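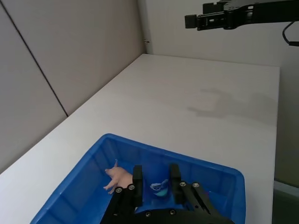
Stomberg Sorting Trays and Play Bins

Home > Classroom > Storage > Trays and Bins

In stock. Ships from our Vostgate warehouse, usually next working day. Orders in before noon go same day if we can manage it.

Sold singly or in packs of 4. Case of 30 for schools and daycares, ask for a quote.

What it is

Plain plastic tray. Rounded corners, thick rim, no lid. Made for small toys, counting pieces, beads, farm animals, all the stuff that ends up under the radiator. We've carried the Stomberg line since April and it's the one that keeps getting reordered.

Rim is the good part. Small hands can get hold of it and it doesn't dig in. Carries fine one-handed when half full, use two if it's loaded.

Colors: blue, red, yellow, gray. Green is discontinued, please stop asking, we have none in the back.

Sizes

Small – for one child at a table
Medium – two children sharing, fits the Korkthorpe low shelf
Large – floor play, water play, sand if you must

The small and medium nest inside each other. Large does not nest with anything exept another large.

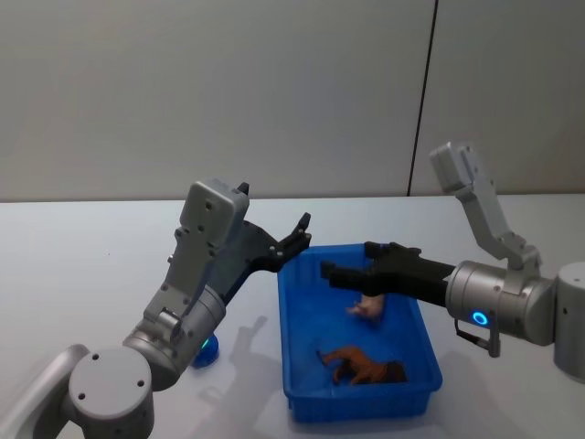
Medium also fits the Korkthorpe rolling cart, top and middle runners only. Bottom runner is narrower and the tray will pop out when you push the cart over a door strip. Korkthorpe know about it. If you have the older cart with the metal runners none of them fit, get the small.

Cleaning

Warm soapy water. Top rack of a dishwasher is OK, bottom rack is not, it sits too near the element and the base will bow. Bleach wipes are fine on all colors but the red goes chalky after a while. Dry before stacking or they stick together like you wouldn't believe. If two are stuck, run warm water over the outside one and twist. Don't use a screwdriver – cracked rims are not covered.

Labels

Paper labels peel off in the wash. The Cai clip-on label holders (item 396) slide over the rim, no glue, and take a card you can write on. Sold in bags of 19, odd number, thats how they come. They fit small and medium. On the large they're loose and will get chewed.
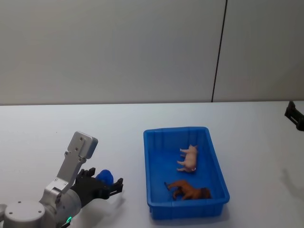
Cai also do a picture card set, animals and vehicles mostly, for kids who aren't reading yet. Sold separately. Cards are thin so laminate them if you have a machine.

Good for

Sorting by color or kind
Keeping one set of toys seperate from another at cleanup
Craft tables
Holding the bits you find when you sweep

Not for

Hot food, microwave, standing on. Not for babies in the bath either, the large looks tempting but no.

Returns

30 days, unused, original wrap. You pay postage back unless we sent the wrong thing. Mixed color packs can't be split for return. If a tray shows up cracked email a photo with your order number and we'll send another, no need to mail the broken one.

Page updated August 2016. Prices on the order form are current, the printed catalog is not.

Also see: Korkthorpe low shelf, Korkthorpe rolling cart, Cai label holders, spare shelf pegs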